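Shelf Restocking with a Two-Armed Robot
Final Project Report, Team Pladar
Monday, December 17, 2018

1. Goal

Our project was to get a two-armed robot to pick an item off a table and put it on a store shelf. We chose this task because it needs the robot to see, reach, grasp and place, and all of those had been covered separately in the course. The software we wrote is called Kaltton. It takes the view from the head camera, finds the item closest to the robot, picks a grasp and plans a path for one arm. The other arm is kept out of the way.

We did not try to make the robot fast. The only things we scored were whether the item reached the shelf and whether anything else got knocked over.

2. Setup

The work was done in the Fleury room on the second floor, which has carpet and overhead lights we could not dim. We put a table in front of the robot and a shelving unit to its left. The items were mostly potato chip canisters, picked for being light, stiff and all the same general shape. We also used a few smaller containers to check that the grasp planner was not tuned to one size. 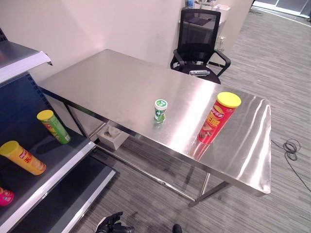
Grasp detection took more of the semester than any other part. Our first version looked for the outline of an item against the background and fitted a cylinder to it. That worked on a cardboard box top and failed on the real table. The steel top picks up long streaks from the ceiling lights, and it also mirrors the body of the red canister, so the fitted cylinder often came out taller than the item and extended down into the table. The planner then aimed the hand too low. We fixed most of this by measuring the height of the tabletop at startup and throwing away every point below it. The streaks were harder. We ended up lowering the camera exposure and ignoring any bright patch that had no depth reading.

Small items stayed a problem. A container the size of a gum bottle gives the camera few points to work with, and the fingers have to close much farther before they touch anything. We added a second, slower closing routine for narrow items – it helped, but it made each of those trials longer.

3. Placing

Canisters go on the middle shelf lying on their sides. We first planned to stand them up, but the wrist would have had to pass too close to the shelf above. Laying them down let the hand come in at a lower angle and let go sooner.

The place step uses the white front edge of the shelf as its reference line. Kaltton finds the line, sets a row of slots behind it and fills the next free one. Spacing was set by hand and saved in a settings file.

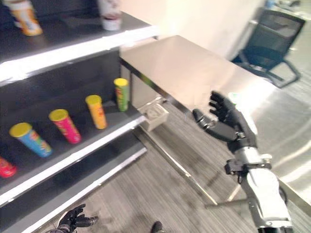
Figure 2. Canisters lying in a row on the middle shelf, with the right hand open over the table edge.

4. Results

We ran 160 scored trials using the Gikmont grasp settings, named after the script they came from. A trial counted as a success if the item was on the shelf and at rest when the arm went back to its start position. There were 34 failures. Most were missed grasps, and in 8 of them the item was held correctly but rolled after release. The log files hold 1195 grasp attempts in all, counting practice runs and the attempts from before the tabletop fix. We did not use those earlier ones in the scores.

5. What we would change

The slot spacing should be worked out from the width of the item. With a fixed number, a wide item can push its neighbor. We would also put some kind of mat on the table as a comparison, to find out how many of the missed grasps come from reflections and how many come from the hand itself.

Calibration was done again every time the table was bumped, which used up a lot of lab time – a mark on the carpet for each table leg would have saved some of it. The code and settings file are in the course folder. The next team can have them starting in May, after the course server is moved.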